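Where Do Shadows Come From?

Turn on a lamp in a dark room and hold your hand over a table. A dark patch shows up on the tabletop. Move your hand and the patch moves too. That patch is a shadow, and you can learn a lot about light by looking at a few of them.

Light travels in straight lines. It leaves the lamp and keeps going until it hits something. When it hits your hand, most of it stops there or bounces off. The part of the table behind your hand gets less light than the rest, so it looks darker.

A shadow is not a thing you can pick up. It is a place where some of the light is missing.

Sharp shadows and soft shadows

Go outside on a sunny day in August and look at your shadow on the sidewalk. Near your feet the edge is quite sharp. Near the shadow of your head it is a little fuzzy. The farther a shadow falls from the thing that makes it, the fuzzier its edge gets.

The size of the light matters too. A tiny light, like the bulb in a small flashlight, makes shadows with crisp edges. A wide light, like a big window or a ceiling panel, makes soft ones. Light from one side of the window can reach places that light from the other side can't, so the shadow fades out slowly at its edges. The in-between part has a name, the penumbra (say "puh-NUM-bruh"). The darkest part in the middle is called the umbra.

A white tabletop is a good place to look for soft shadows. White surfaces bounce back most of the light that hits them, so even a pale gray patch is easy to see. On a black table you might miss it completely.

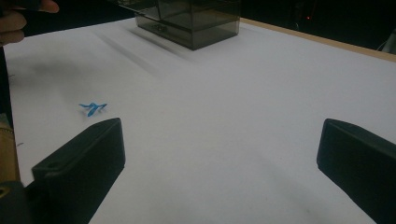

Soft gray shadows on a white tabletop. A small blue object lies on the table too.

Small things and big things

A small object lying flat on a table makes a small shadow, close beside it or tucked underneath. A hand held above the table can make a much larger one. If the lamp is close, the shadow of your hand may be bigger than your hand! Lift your hand toward the lamp and it blocks more of the light, so the shadow grows. Lower it to the table and the shadow shrinks and gets sharper.

Roswitha Frei teaches fourth grade in Jolham. Her class measured the shadow of a broom handle on the playground. At noon it was 38 inches long. Late in the afternoon it was 70 inches. The broom handle hadn't changed, but the sun was lower in the sky, and low light makes long shadows.

Try it yourself

You will need a white table or a big sheet of white paper, a desk lamp, and a small toy or an eraser.

Put the toy in the middle of the paper. Turn on the lamp and turn off the other lights. Draw around the shadow with a pencil.

Move the lamp lower and draw around the shadow again. Which outline is longer?

Now hang a thin white cloth between the lamp and the toy. Keep the cloth well away from the bulb, which can get hot, and ask an adult to help. Look at the edge of the shadow. Is it still easy to trace?

Words to know

Shadow: a darker place where light has been blocked.
Umbra: the darkest part of a shadow.
Penumbra: the lighter, fuzzy part around it.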